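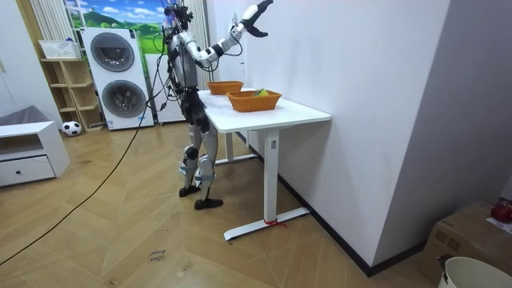
2025年5月12日 玉ねぎ皮の染め、媒染の比べ

先週の続き。Haqueの並太ウール(生成り)を玉ねぎの外皮で染めて、媒染のやり方でどのくらい色が変わるかを見る。前回はアルミを先媒染にしただけで終わったので、今日は後媒染と鉄を足した。作業は午前に煮出し、午後に染めと媒染。夕方に水洗いまで。

糸の用意
小かせにして全部で11。糸番号は荷札に鉛筆で書き、かせの綴じ糸に結んだ。前回は油性ペンで書いて、煮ているうちに字がにじみ、どれが何だか分からなくなった。鉛筆なら読める。
綴じは八の字に、ゆるめ。きつく綴じたところは染まらずに白く残る。前回の3番がそうだった。今回は指が一本入るくらいの余裕をみて綴じている。

精練はWaltanelの中性洗剤をぬるま湯に少し。糸を沈めてそのまま置き、押し洗いはしない。湯を替えるときは温度をそろえる。ここで急に冷たい水に入れるとフェルトになりかける。今日は問題なし。ただ、湯に薄く黄色い油が浮いたので、すすぎを一回増やした。Haqueの糸は巻きによって油の残り方が違うらしい。次に箱を開けるときはロットを控えておくこと。

煮出し
外皮は乾いたもので453g。茶色い皮だけ。赤玉ねぎの皮が少し混じっていたので抜いた。キムタイさん(Kimutai Khaemba)が近所の食堂から毎週もらってきている分で、2月からためていたのがこれでほぼなくなった。袋の底の細かい屑は煮出すと漉すのが面倒なので、先にざるでふるった。
鍋はステンレスの大。皮をネットに入れ、水から火にかけて、沸いてから弱火にする。一番液と二番液を取って合わせた。一番液だけだと濃いが、量が足りない。合わせた液の色は濃い紅茶くらい。漉し布は目の細かいさらしを二重。
合わせた液は正午にいったん火を止めて、蓋をして昼休み。戻ったときにはだいぶ温度が下がっていたので、糸を入れるにはちょうどよかった。

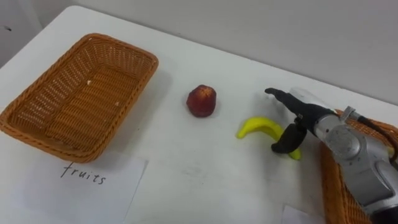 色見のときの条件をそろえておきたい。これまで蛍光灯の下で見たり窓際で見たりしていて、ノートの「黄」「黄茶」が当てにならない。テオフィロ(Teófilo Puma)は先週のアルミの糸を「からし」と書き、私は「山吹」と書いていた。同じ糸である。白い机は下地によさそうに見えるが、天板はつや消しの白のところどころに薄い灰色の擦れや汚れがあって、淡い色のかせを直に置くと糸の方がくすんで見えるおそれがある。画用紙を一枚敷いてから置くことにした。紙は同じ束のものを使い、黄ばんだら替える。時刻は午前中、北側の窓の前、照明は消す。書き方は、標準の糸(先週のアルミ先媒染)を一本隣に置いて「標準より赤い」「標準より暗い」のように比べて書く。色の名前は添えてもよいが、それだけで済ませない。

染め
液を温め直し、ぬるいところで糸を入れ、60℃まで上げて保つ。前回は温度計を鍋の縁に立てていたため、真ん中の温度と合っていなかった。今日は糸で吊って液の中ほどに下げた。これで安定した。
かせは棒に通して沈め、ときどき棒を回して上下を入れ替える。かき混ぜると絡むし、フェルト化も心配なのでやらない。液に浸けていた時間は2時間くらい。その後、火を止めて液の中で冷ました。冷める間にも色が入るので、引き上げの時間をそろえないと比べにならない。全部同時に上げた。

媒染
アルミ先媒染:ミョウバン。糸の重さに対する割合は前回と同じ。朝のうちに済ませてある。
アルミ後媒染:同じ割合で、染めてから。
鉄後媒染:Janatusの木酢酸鉄を薄めて使用。説明書きの濃さだと強すぎるので半分に薄めた。
無媒染:そのまま。
アルミ先+鉄後:思いつきで足した。かせの残りで。

鉄は別の桶、別のゴム手袋。前に手袋を使い回してアルミの糸に黒い点が飛んだ。桶の底に「鉄」と書いたテープを貼ってあるが、端がはがれてきたので貼り直し。鉄の液に糸を入れるとすぐ色が沈むので、入れる前に水を十分含ませておく。乾いたところがあるとむらになる。これはキムタイさんの担当で、一つずつ静かに沈めていた。むらは今のところ見えない。
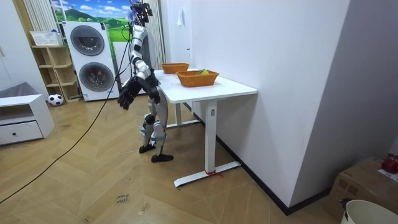 白い机と板張りの床。

濡れた状態での見え方(乾いてから書き直す)
アルミ先媒染は標準とほぼ同じ。やや赤いか。
アルミ後媒染は標準より浅い。つやはある。
鉄後媒染はオリーブがかった茶。思ったより緑に寄った。
無媒染は橙がかった薄茶。玉ねぎは無媒染でもかなり染まる。洗うとどこまで残るかは別の話。
アルミ先+鉄後は鉄だけのものより明るい緑茶。今日いちばん使えそうな色。テオフィロはこれをTenoserの敷物の縁に使いたいと言っている。必要な量が今日の小かせではまったく足りないので、やるなら大鍋で一度に染める。何度かに分けると色が合わない。

水洗いはぬるま湯から。色が出なくなるまで替える。鉄のものは最後まで別の桶。無媒染がいちばん長く色を出した。脱水は洗濯ネットに入れて短く。ここでも鉄だけ後回し。 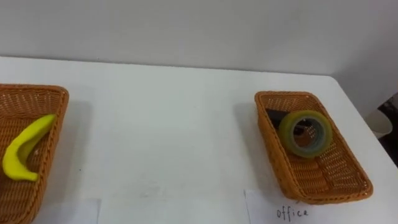 干し方についても書いておく。かせは物干しに吊るすと自分の重さで伸び、下の端に水がたまって、そこだけ色が濃くなることがある。先週の5番がそれで、下の方に帯のような濃いところが残っている。平干しにすればたまらないが、平らな板の上では裏がなかなか乾かない。机の左端の橙がかった浅い編み籠は、側面の目が詰んでいて底の方は格子に目が開いているので、少し浮かせて置けば下からも風が通るはず。次は小かせを一つだけこの形の籠で干し、吊るしたものと乾いた後の色むらを比べる。まずは無媒染の糸で試す。鉄のものを先に載せると、編み目に残った分が次の糸に移りかねない。毛羽が引っかかるかどうかも見ておく。

今日の分はとりあえず全部、日陰の物干しに吊るした。上下を途中で返す。夜の間に返す人がいないので、帰る前に一回、明朝来た人が一回。扇風機は弱、糸に直接は当てない。

困ったこと、気づいたこと
・温度計の吊り糸に毛糸の残りを使ったら、当然それも染まった。色見本として荷札を付けておいた。これは上の数に入れない。
・漉し布の片方に穴。繕うより新しいさらしを切った方が早い。
・残液は捨てずに蓋つきの容器へ。薄いがまだ色はある。木綿の端切れで試すつもり。木綿は豆汁の下地が要るので、大豆を前の晩から水に浸けること。
・鉄の残液はほかと混ぜない。置き場所は流しの下の左、ラベルあり。
・Waltanelの洗剤は残り少ない。注文書に書いた。
・Haqueの並太はもう一箱ある。先に箱のロットを控える。

次回
乾いた糸の色見(午前、北窓、画用紙)。
堅牢度の簡単な試し。各かせから短く切って厚紙に巻き、半分を黒い紙で覆って南の窓に貼る。先週の標準も一緒に貼る。
洗いの試しは白いフェルトと縫い合わせて同じ洗剤で。色移りを見る。
アルミ先+鉄後は、鉄の濃さを変えてもう一度。今日のは薄めた半分、次はさらに半分。皮が足りないのでキムタイさんが食堂に声をかける。集まるまでは量を減らして小鍋でやる。

追記(帰り際)
吊るした糸を一度返した。鉄後媒染の一つに、綴じ糸の下だけ明るいところがある。綴じがきつかったかもしれない。荷札に丸印を付けた。乾いたらほどいて確認。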